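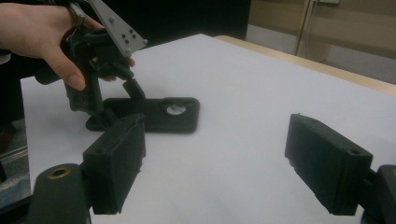
À quoi sert un certificat de contrôleur non destructif quand on change d'employeur ? À prouver qu'on a réussi un examen, et à peu près rien d'autre tant que le nouvel employeur n'a pas délivré sa propre habilitation.

La réponse vient d'un contrôleur de niveau 2 en ultrasons, passé par deux ateliers de chaudronnerie avant d'arriver chez Bramton, où il inspecte des soudures de réservoirs. Il a accepté de parler à condition de ne pas être nommé. Il n'est pas hostile à la certification, il en détient plusieurs. Il se méfie de ce qu'on lui fait dire.

« Quand un client voit le tampon, il arrête de poser des questions, dit-il. Il devrait demander sur quelles pièces j'ai passé l'épreuve pratique. Moi, c'était des tôles bien planes, propres, posées à bonne hauteur. Le lundi suivant, j'étais à genoux sous une tubulure. »

Son dernier renouvellement date de juin. Le centre d'examen, géré par Teto, affichait une nouvelle formule censée mieux coller au terrain. Il en attendait beaucoup. « On m'a donné quatre éprouvettes. Deux ressemblaient à celles de la fois d'avant -- mêmes dimensions, même chanfrein. Je ne dis pas que c'étaient les mêmes. Je dis que je me suis posé la question. »

Et le fameux réalisme ? Il hausse les épaules. La brochure promettait des défauts « représentatifs ». Représentatifs de quoi, il l'a demandé, et on lui a répondu que la méthode de fabrication des défauts était confidentielle. Admettons. Mais un manque de fusion usiné à dessein renvoie souvent un écho bien plus franc qu'un vrai, et les candidats le savent.

L'autre sujet qui le fait réagir est la durée de validité. Son certificat court sur 5 ans. Entre-temps, un registre d'activité signé par l'employeur suffit. « Chez Amundsen, où j'étais avant, on remplissait le registre le samedi matin, de mémoire. Personne n'a jamais demandé à voir un rapport. »

On lui oppose que les audits existent. Il en convient, il en a subi un. L'auditeur a vérifié les dates d'étalonnage et le test de vision, puis il est parti déjeuner. Il n'a pas regardé un seul balayage.

Bramton étudie maintenant Ristar, un logiciel de suivi des qualifications qui alerte avant chaque échéance. Lui y voit un agenda plus cher que les autres. « Il saura que mon papier expire. Il ne saura pas si je trouve les fissures. »

Ce qu'il voudrait tient en peu de mots : des pièces réelles, retirées du service, et un examinateur qui reste à côté du candidat pendant qu'il règle son appareil. Il l'a écrit dans le questionnaire de satisfaction de Teto. Il attend toujours la réponse.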